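I'd been told to ring the bell twice at Hillov, the old wool store where the folk duo Arkska rehearse, so of course I rang it once and stood in the heat for a good while. When the door opened I got a hug, a mug of tea and an apology in that order, and then we were off.

The new record is called Uketti, and it's nine songs built on tunes that one of them learned as a kid from a neighbour two farms over. "She never wrote a note down," the singer told me. "You sat on the step and she played it till you had it. If you got it wrong she just played it louder!"

I asked how you turn that into an album without squashing the life out of it. The fiddler laughed at me (fair enough). "We squashed plenty," she said. "The first version of the title track had a harmonium, a choir and a bass drum. It sounded like a wedding in a shed. We took it all off again in December and kept the fiddle and the voice."

They paid for it themselves, mostly with a preorder run through Fallahi, the little label that also put out their first EP. The final tally was 628 orders, and both of them still seem a bit stunned by it. "I packed every one at the kitchen table," the singer said. "My handwriting went completely. If yours looks like it's addressed by a chook – sorry."
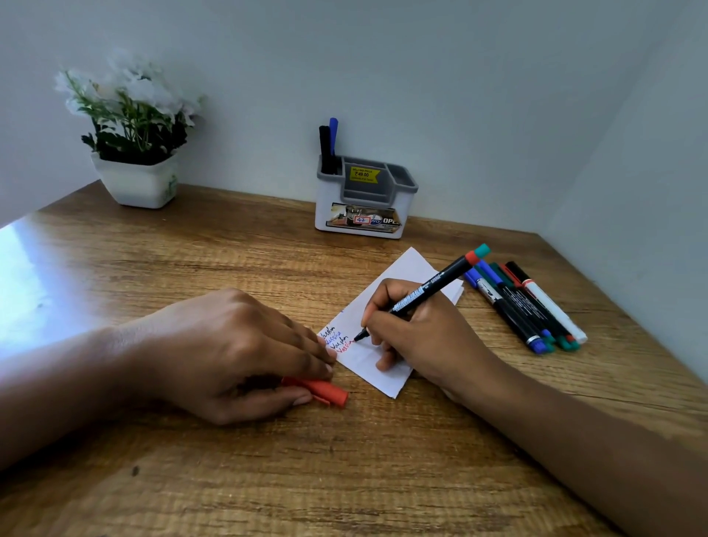

On the road again, sort of

Touring is the sore point. They had a run of halls booked and lost the lot, and the longest drive on the list was 1,179 kilometres, which the fiddler says she was secretly looking forward to. "I do my best practising in the passenger seat. Pizzicato only, though, or I get told off."

For now they're playing small rooms close to home and trying out new material on whoever turns up. I got to hear one, a slow waltz with no name yet and a second verse they argued over in front of me for ten minutes. The fiddler wanted it gone. The singer wanted it twice. I liked it, for what that's worth, and said so, and was told very kindly that I didn't get a vote.

Uketti is out now on Fallahi.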